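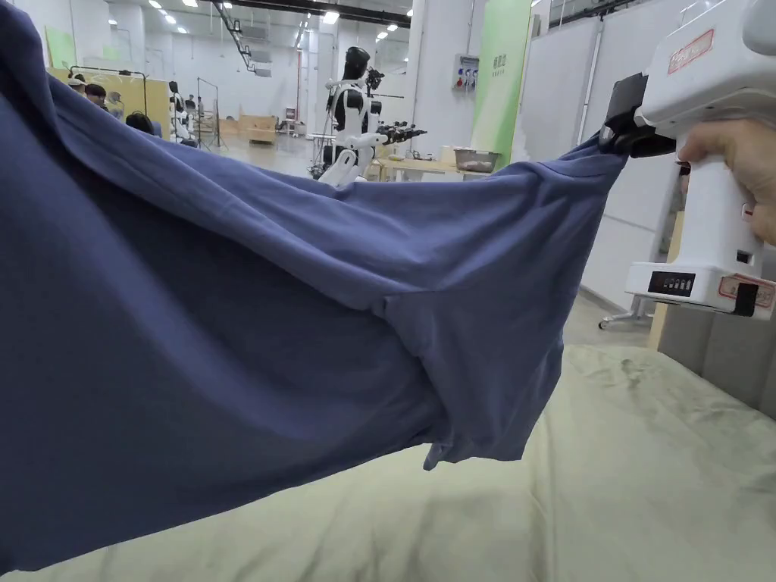 Week 6: Laundry and Linens, the folding half

Hi all. These are my notes for Tuesday's session, typed up because three of you asked and because my handwriting on the whiteboard got worse as the evening went on. Washing temperatures and stain treatment are in the week 5 handout, so if you missed that one, go and find it first. We're only dealing with what happens once the clothes are dry.

Bring next time: one T-shirt (cotton, any size), one fitted sheet, and one thing you hate folding. Elango Amin brought a wrap skirt last term and it took up half the class, which I loved, so please be brave.

1. Before you fold anything

Pick your surface. I like a table at hip height with a cloth over it. Bare tabletops are fine too, but a cotton shirt slides around on a slick one and you end up chasing it. A bed works if that's what you've got. The trouble with a bed is that it's low and soft, so you bend more and the fabric sinks under your hands. If you fold on a bed, make the bed first! Smooth the sheet out flat, then start. Folding on top of a wrinkled sheet means you can't tell which wrinkles belong to what.

Now hold the shirt up and pull it gently tight between two points. Shoulder to shoulder is best. Long creases will run across the fabric from wherever you're holding it, and you want those to relax a bit before it goes down. Give it one good snap. One! Some of you were snapping like you were trying to scare pigeons.

Things to look for while it's up in the air:

Sleeves. One of them is nearly always twisted or tucked inside itself. Put your hand in and pull it through.
Seams. The side seams should hang straight down. On cheaper shirts they spiral toward the front after a few washes, and you won't fix that by folding. Follow the shape of the shirt and let the seam go where it likes.
Hem. If the hem has curled, run it between your thumb and finger before you lay the shirt down. Much easier now than later.

2. The T-shirt

Lay it face down with the neck away from you. Smooth from the middle outward with flat hands.

Fold the right side in to the center of the back, sleeve and all. Then fold the sleeve back on itself so it lines up with the outer edge. Do the same on the left. You should have a long rectangle.

Bring the hem up to a couple of inches below the collar, then fold in half again. For a drawer where things stand upright, fold in thirds instead of half. Turn it over and the neckline should be sitting there looking tidy.

Big soft shirts (the XXL sleep shirt type) will sag when you lift them. Don't lift them by one corner and expect them to land flat. Lower the bottom edge onto the table first and let the rest follow it down, away from you.

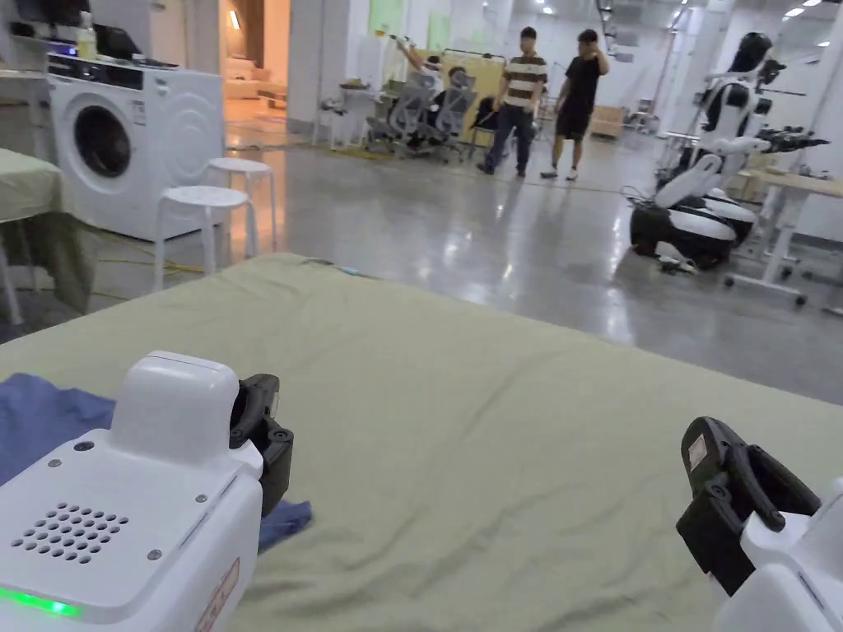

3. Setting up the room

A lot of the questions on Tuesday had very little to do with folding and a lot to do with where to do it. Ultan Carroll asked whether it's worth carrying everything to another room, and my answer is no, if you can possibly avoid it. The further the pile travels, the more likely it is to live on a chair until the weekend. Fold as close to the machine as you can.

A table near the washer is my favorite arrangement, with a stool so you can sit down for the socks. Keep the floor clear between the machine and your folding spot. Keep detergent bottles off the surface you fold on, too - the bottom of the bottle is always stickier than you think.

I folded on a windowsill for years in my old apartment in Eltcombe, so please don't feel you need a laundry room.

4. Fitted sheets (a first go)

We'll do this properly next week, but try it at home. Hands inside two corners, right sides facing you. Tuck one corner over the other so they nest. Slide along and do the same with the other two. Lay it down, fold the elastic edges in, and you've got something close to a rectangle. Close is fine. Mine go in the closet with a lump in them.

Homework

Fold 11 T-shirts the way we did in class, all in one sitting. The first few will be slow and a bit sad. Jot down which step you keep having to redo and bring that with you, along with your sheet.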